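Brandarlow meteorite hunt – FAQs

What is it?
A search for fragments of the March fireball, in the fields north of Mamuvthorpe. Run by Archana Kandpal.

How big is the search area?
33 fields. Map at the gate – please stick to your strip.

I found a black stone. Now what?
Don't touch it with bare hands. No magnets either, they wipe the record inside. Foil, clean bag, note the spot.
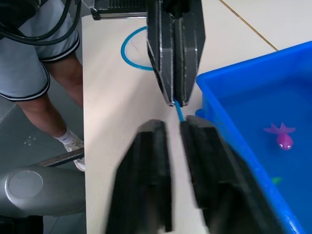
Who owns what I find?
The landowner, unless agreed otherwise. Ask Archana before you take anyting home.

Can I bring kids?
Yes, over eights. Boots needed.

When do we meet?
9am, Bakhtiari farm gate. Dogs on leads pls.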